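Can any machine plate cookies yet, or clear a counter afterward?

Bríd Mac an tSaoi
I bake for school events and the baking is the fun part. Moving everything from one tray to another is what eats my evening. My brother swears a robot could do it by now. Is he right, or should I keep my tongs?

Flanagan
Sort of! Arms are good at picking up the same thing from the same spot all day. Cookies that lean on each other are harder - squeeze too much and you've got crumbs. I'd keep the tongs.

kisirlow_kitchen
my dishwasher is my robot lol

Jinwood
I follow this stuff pretty closely, so here's my take. A mixed batch like this one is a fair test: 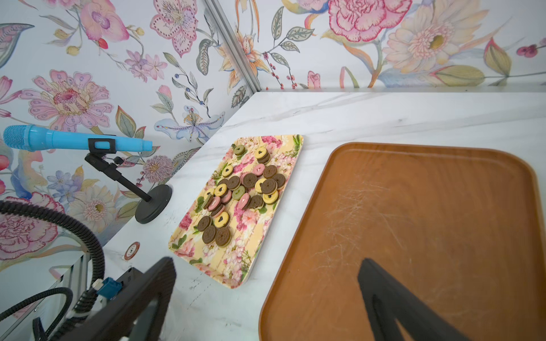

1 min read · 431 views

Chocolate ones, green ones, yellow ones with little heart cutouts, some flat and some tipped up on their edges. Going from the flowery tray to the wooden one is easy for you and me, but a gripper needs a slightly different angle for nearly every cookie. I'd say slow but doable. Wiping up the crumbs after, I wouldn't bet on until at least March.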